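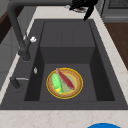
Reporting rules for household manipulation have lagged behind the policies they are meant to measure. A success rate published for a kitchen task in simulation says little unless the reader knows what counted as a success, how many episodes were run and which scene settings were allowed to change between them.

The Verura evaluation guideline, revised in March, is an attempt to close that gap. It covers pick-and-place at the sink, a task group that combines a recessed basin, a raised rim and a tall faucet within reach of the arm. Each of these restricts the approach path, and small differences in layout can shift results by a wide margin.

Under the guideline, a task is scored over 50 episodes per layout, with seeds published in advance. Object placement may vary inside a declared region. Counter height, basin geometry and faucet position may not. A grasp is credited only when the object clears the rim of its dish and stays clear for 50 consecutive control steps. Contact with the faucet is logged as a fault even if the episode later succeeds.

Gallville, the test group that drafted the scoring section, reviewed 163 submitted runs against the earlier text. Of these, 117 left out at least one required setting. Camera pose was the most common omission, followed by friction values for the dish.

Camera views are now treated as part of the test condition. Every fixed and moving view supplied to the policy must be listed, including views that hold little beyond a window and the tip of a fixture. Removing an uninformative view after training creates a new condition and must be reported as one. 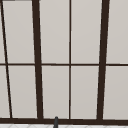
Clearance and contact

The clearance rule drew the most comment. Akbulut argued for a fixed margin between gripper and faucet, while Rosham preferred to record contact force alone. The adopted text requires both figures, sampled at every control step and released with the episode log.

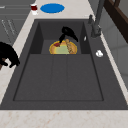
Gripper above a bowl in the far compartment of a simulated sink.

Layouts with a divided basin are scored separately from those with a single open floor. Results from the two groups may be printed in the same table but must not be averaged. Comments on the draft annex for drawers and cupboards remain open.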